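Search this site Search
Menu

The arm in the kitchen

4 min read

I put off writing this for most of February because I still work there, and because I wanted to be fair. I'm going to try for fair. I may not get all the way.

For those who don't know what I do, I'm one of the people who get food ready for the residents at Marwat, a supported living house. Breakfasts and snacks mostly, plus putting away and wiping down. It isn't glamorous and I like it. Last fall the company that runs us, Tronden, signed up for a kitchen arm from an outfit called Liltier. We were told at a staff meeting that it would "give time back to care." I wrote that phrase on my hand so I'd remember to ask where the time was going.

The arm is clamped at the counter and it does small jobs. Lids, bowls, moving a thing from one spot to another. The counter is the same counter we always had, with our clutter on it, and I'll give Liltier credit for not making us clear the whole place out and replace everything with matching tubs.

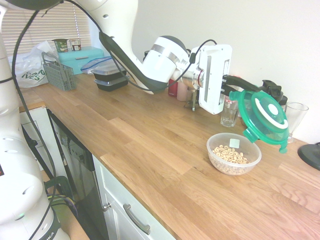
What I can't get past is how the work was counted. Somebody from head office sent around a sheet saying the arm had completed 1,082 tasks in its first stretch with us. Great. What's a task? I asked, and it came back that picking up a lid is one task and putting it down is another. By that measure I do more than that before ten in the morning, and I've never had a sheet.

The same sheet said 804 of those were done "without staff input." I was in the kitchen for a good many of them. I moved the bowl closer. I turned a jar so it faced the right way. I stood there with my arms folded, waiting for it to finish so I could get to the sink. I suppose none of that is input if you don't write it down.

My coworker Mehwish Siddiqui sees it differently, and I promised her I'd put her side in. Her wrists have been bad for years and tight lids are what sets them off. She said to me, "You can be as suspicious as you want, I'm going home with hands that don't hurt." I don't have an answer to that. If the arm did nothing except open things for Mehwish I'd probably be writing a much nicer post.

But it was never bought for her wrists. It was bought for the rota. Since it came in, the early shift has gone from two people to one on most mornings, with the second person "floating" upstairs. Floating means you get called down when something needs wiping or a resident wants toast, and then called back up. The chat is gone too. We used to get through the first hour talking across the counter, and a lot of that talk was about the residents. Who slept badly, who was off their food, who needed a quiet word. There's a handover app for that now, called Nelura, and it has a character limit of 200. Try getting a bad night into that.

I also notice I've started arranging the kitchen for the arm. I leave a gap here, I don't put a cup there. No one told me to. You just learn where it's going to reach and you keep your things out of the way, and after a few weeks you're working around it like you'd work around a grumpy chef.

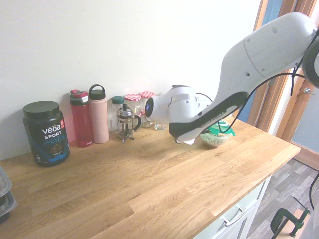

Has anyone lost their job over it?

Not at our house, so far. Two people left in the winter and their posts weren't advertised, and when I asked about that I was told it was "under review." Hours are down for the rest of us on earlies. You can decide for yourself what to call that.

The other thing people ask me is whether it's any good, and I find that harder. It's slow. It's careful. On some mornings I've been glad of it, and on others I've wanted to reach past it and do the job in two seconds, which we're not supposed to do while it's moving. The residents are split. One gentleman says good morning to it. One lady won't come into the kitchen until it has stopped, and so she eats later than she used to, and I haven't seen that on a sheet either.

The next target is 1,154 tasks. I know because it's on the wall by the fridge, in a frame. I've asked for three things at the next meeting: the second early person back, a real handover out loud, and for somebody to say in writing what counts as a task. Mehwish is backing me on the first two. She thinks the third is me being petty, and she may be right, but I'm asking anyway.

Contact | Copyright, all posts by the author | Back to top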